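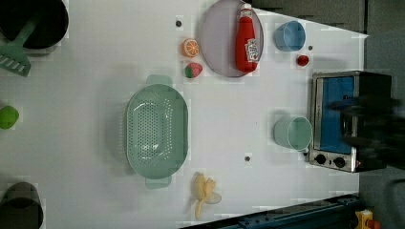 Our kitchen table, with the gripper over the toaster oven.

Rirkomitz wrist camera kit, reviewed after 300 hours on the arm

I've put off writing this up because I wanted to live with the kit for a good while first, and I'm glad I waited, as my opinion of it has gone up and down and up again. We bought it for the toy kitchen cell that Etenesh Tekleab and I look after, and at $788 it wasn't a purchase I could shrug off if it went wrong. You get the camera, a bracket, 4 screws, a cable and a folded sheet of instructions that could be twice as long and still leave you guessing (bring your own hex keys, by the way).

Mounting it took me most of a Wednesday. The bracket itself is lovely, very stiff, and it went on the first time. Aiming the thing is where the hours went! You want both fingers in view at the bottom and still enough room above them to see what you're reaching for, and a hair's turn on the bracket makes more difference than you'd think. I ended up parking the gripper over the biggest thing we own, the green colander, and nudging the camera until I was happy.
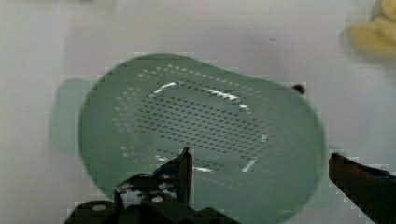

Tighten the screws a little at a time, going corner to corner, and check the view again after each round. Mine crept downward on the last half turn, twice, and I said a few things I won't repeat. A dab of the Hiltilex thread compound has kept it put ever since.

The cable deserves its own paragraph, I'm afraid. It comes out straight and rather stubborn, and if you tie it down too close to the wrist it tugs when the arm reaches across the table. Run the wrist through its full turn by hand before you clip anything, and leave more slack than looks tidy. Ming-te Liu redid mine with a wider loop and the picture dropouts stopped that same afternoon. 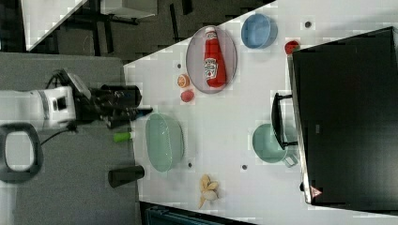

Looking after it has been easy. I wipe the lens with a dry cloth every morning before we start, and once a week I put a key on each screw just to be sure. In January I had to replace the cable, and Rirkomitz sent a new one without any fuss, which I thought was very decent of them.

The picture is soft, I should warn you, and it goes blocky in places up close. Shiny things can flare, too, so it's worth playing with your lights before you blame the camera.

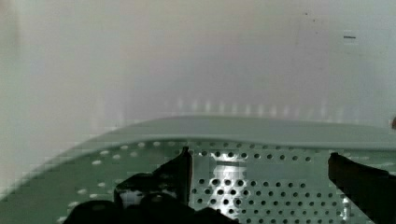 For judging whether the fingers are lined up, though, it does everything I ask, and I've stopped craning my neck over the table between runs. Etenesh still prefers the older Tóth unit for its longer bracket, and we argue about it over lunch.

Four stars from me. I'd happily buy a second one, and I'd order the spare cable along with it.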